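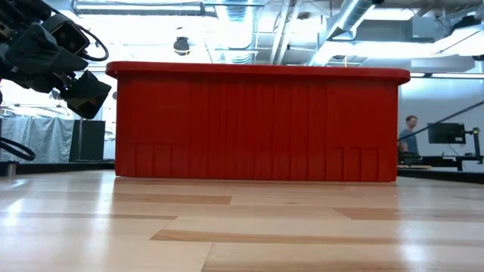

Slide 1. Hello, thanks for coming. I'm Benedita, and Abdelkrim Younis did half of this work, so please be nice to him at the coffee break! Mention the Wukier workshop people for having us.

Slide 2. Start with the question. How few demonstrations can you get away with before the arm stops coping with a bin it hasn't met? We'd always collected loads and hoped for the best (pause, people usually nod here).

Slide 3. The method, slowly this time. We recorded 1,877 demonstrations, then trained one policy on the lot and another on just 200, picked so the starting positions were as different from each other as we could make them. Same network, same training time. We called the picking step Astell, mostly because Abdelkrim liked the sound of it.

Slide 4. The result. On the bins we trained with, the big set wins, no argument. On new bins the small set kept up, and on 3 of them it did better! I didn't believe it either, so we ran the whole thing again with 3 fresh seeds and got the same ordering.

Slide 5. What went wrong. Shiny tabletops still upset it, and big plain walls of one colour are hard going – the wrist camera gets close and there's very little to hold on to. Don't rush this slide, I did at Flarnavport and got four questions about it.

Slide 6. Next up is picking while we collect, so we can stop early. Leave the plot up for questions.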